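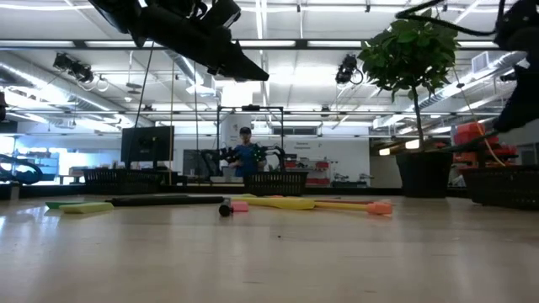
Rerkell Technical Studies | Handout 2 | Prepared by S. Arellano

Search this site Go

Bench organisation: sorting small items before storage

Loose items are laid out in a row across the middle of the table, with the baskets at the back. The row is a staging line and precedes any sorting. Long pieces lie lengthwise. In the layout at the top of this handout, the thin red stick and the thin yellow one are nearly parallel, and the long black rod-shaped piece also runs lengthwise.

We use cookies to improve your visit. Accept

Sorting key. Choose one property and hold to it for the whole pass:
- colour (green, lime-yellow, pink, red)
- form (block, rod, stick, flat piece)

Mixed-colour items, such as a yellow stick with an orange tip, are assigned by the larger area of colour. Short cylinders go with rods.

Basket fill is limited to 50 per cent of depth. Slotted sides allow a visual check - very thin pieces may pass through the slots and should be laid flat on the base.

Reading for Friday: Tukness course notes, section 2.

2 comments Share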